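Student Work > Project Reports > Household Studies > Sorting and Putting Away

Putting Small Things in Small Baskets: A Report on One Table

486 views | 2 comments | 40 shares

Our assignment was to pick an ordinary household task and study it until it stopped being ordinary. Other teams chose bread and bicycle repair. We chose tidying a table, on the theory that we already knew how. That theory lasted until we had to write down the first step.

The first step, for the record, is deciding what the table looks like when it's tidy. We had three answers on the team. One of us wanted everything lined up along the back edge. One wanted everything in a basket, with the basket allowed to stay. I wanted a bare surface, and since I was typing the plan, a bare surface is what went into the plan.

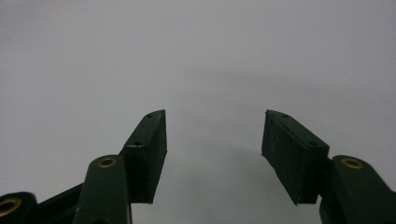
Leidy Zapata
Second-year student, project lead and report author

Pale gray and nothing on it is how a surface looks when my side of the argument wins. It's restful. It also makes a very dull subject for a report, so most of what follows concerns the objects.

We kept the list short. The main items were a small plastic basket with a grid side, in a color we listed as green and then as beige before settling on both, and an orange sponge in the shape of a flower. The sponge came from Dislow, a discount shop near campus where you go in for tape and come out with a flower sponge. I'd defend the purchase. A plain rectangular sponge has an obvious front and back and practically tells you how to set it down. A flower has petals in every direction and no opinion about where it should face.

Our written procedure, known on the team as Trurnurum for reasons that were funny at the time, went through several drafts. The first said "put the sponge in the basket and put the basket away." Our advisor returned it with the word "away" circled and no other comment. We spent a meeting on that word. Away from what? Most people mean "where I don't have to look at it," and you can't grade that.

The draft we used gives every object a home and says which object moves first. Moving the basket first is tempting. It's the biggest thing, and the table looks better at once. But then the sponge is left with nowhere to go, and somebody has to carry it over separately, feeling foolish.

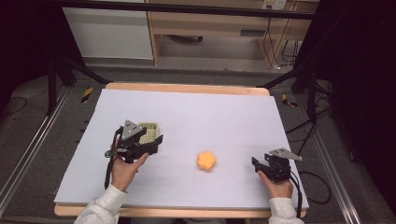

Arboleda Hall Domestic Practice Group, Department of Applied Living

The white foam board earned its place on the list of materials. The table under it is light wood, and the board covers most of it, with only the edges showing. We wanted a plain area with a definite boundary, so "on the table" could become "on the board" and two people could stop arguing about the rim. It also gives the orange sponge some contrast, which the sponge doesn't need.

With the basket up off the board and the sponge still sitting in the middle, you get the arrangement our procedure calls the halfway state. Everyone who tidies knows it. One thing is in hand, another is waiting, and the phone is about to ring. In our notes, it was the point where people most often asked what they were supposed to be doing. I include myself, and I wrote the instructions.

Some findings, in the order we stopped disagreeing about them:

A basket is both an object and a place. Our plan treated it only as an object, and we had to add a line saying that anything inside it counts as put away once the basket has been put away.

Lifting is easier to describe than setting down. "Pick up the basket" needed no revision. "Set it down" picked up a page of them, covering which way the grid side faces and whether touching the edge of the board is allowed. It's allowed. I lost that vote.

Soft things need their own rule. The sponge has no proper bottom, so we dropped the word "upright" and wrote "flat," which everyone understood.

The full procedure now runs to 3,886 words, for a basket and a sponge. We were asked to cut it in February and it got longer.

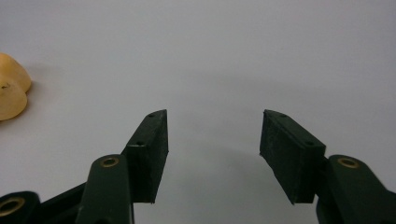
Category: Results and Remaining Problems

White, matte, and nearly clear. I'd like to report that the whole team found this satisfying, but the back-edge faction still says a bare surface looks as if someone is moving out. They may write their own report.

The main problem left is storage. We defined the home of each object as a shelf in the Pririne cabinet, then learned that another team had claimed the shelf for jars. For now the basket lives in my bag. That meets our definition of "away" and spoils my lunch. Next term we plan to add a dish towel, once we can agree on what counts as folded.

Submitted 4/20/23

Related reports
- Jars: A Shelf Study
- Folding a Fitted Sheet, Part One
- What Goes in the Drawer by the Stove
- Bread, With Errors
- Packing a Bag for Someone Else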